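12/05/2020

Back at the table in Clemness today, and I've come home with stiff shoulders and a head full of drawers. I promised myself I'd write these up the same night, so tea first, then this.

We were meant to start on the kitchen task straight after the morning catch-up, but the left arm was sulking. You'd lift the handle on your side and the arm on the table would follow, only a beat late, like someone translating for you on the phone. Araceli Miranda had me unplug everything, wait, plug it back in, and then do the slow wiggles we do before anything else: open, close, roll the wrist, close again. I had the wrist view up big on my screen for that part. I quite like it, it's a bit like looking down your own nose.
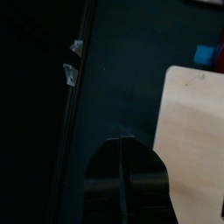

Fingers shut, board over on the right. The view I spend my life in.

Anyway, after the restart it behaved. I still don't know what was wrong with it and I've stopped asking — if it follows my hand, I'm happy.

So, the task. It's the same one Desmet asked for back in April, when we did it badly: open the little wooden drawer, pick up a thing from the chopping board, put it in the drawer, close the drawer. That's all! My nephew could do it in the time it takes to read that sentence. Through two arms, with my own hands holding something that isn't the thing, it took me most of a minute the first go and I shoved the whole box sideways while I was at it. You can't feel the drawer, that's the trouble. At home you pull and your fingers know straight away whether it's stuck or coming. At the table you pull and you have to look, then look again on the other camera, and by then you've pulled too far.

The knack, and I only really got it after lunch, is to do less. I'd been making all these tiny nervous corrections, and Araceli played a couple of my goes back to me and there they all were, every little dither, faithfully recorded. She said the robot will learn the dithering too if I give it enough of it. Which was fair, and a bit mortifying. She does hers in one long easy movement and if it goes wrong she lets it go wrong, bins it and starts again. I tried to copy that. Breathe out, go in, close, lift. It did get better. I even stopped sticking my tongue out.

My total for the day was 419, though that's the running count for the whole Maltulex set and I can't claim many of them. I wrote it on the back of my hand so I'd remember it for the sheet and then washed my hands, so I had to go back in and look it up again.

The carrot was my favourite. It's a nice long shape and you can come at it from nearly anywhere. What I can't stand is anything round, because the fingers close and it just squirts off to one side, and then you're chasing it over the board with everyone pretending not to watch. I had two goes in a row like that and had to get up and walk to the window. 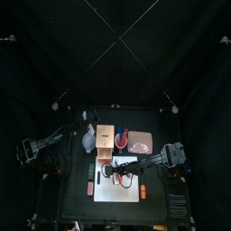
The other thing I kept getting wrong was using both arms together. I'm right-handed and I didn't realise how much until I started doing this. My left arm in there just hangs about like a teenager at a wedding. Araceli's idea was to give the left one a proper job from the start, so it holds the box still while the right one does the fetching, and once I'd got that into my head the box stopped wandering. I wish I'd thought of it in April. I might have saved us all those goes we had to throw out.

We argued a bit at the end over whether to move the bits around between goes. I'd been putting everything back exactly where it was, because I'm tidy and it felt like the right thing to do. She wants it shuffled, the cup over a bit, the board turned slightly, so the robot doesn't just learn one table on one day. I see the point, but it does mean I can't get into a rhythm, and I love a rhythm. We settled on shuffling every second go. I'll probably forget.

Missed the early bus and got the slow one round through Cleltmont, which meant I could eat my sandwich in peace. Caught myself reaching for the cutlery drawer tonight with my elbow stuck right out and my thumb and finger pinched together, as if I was still on the handles. Opened it lovely and smooth, mind you.

Must remember to take the cushion in tomorrow, that stool is murder. And ask Araceli if we can skip the round things until I've had a coffee.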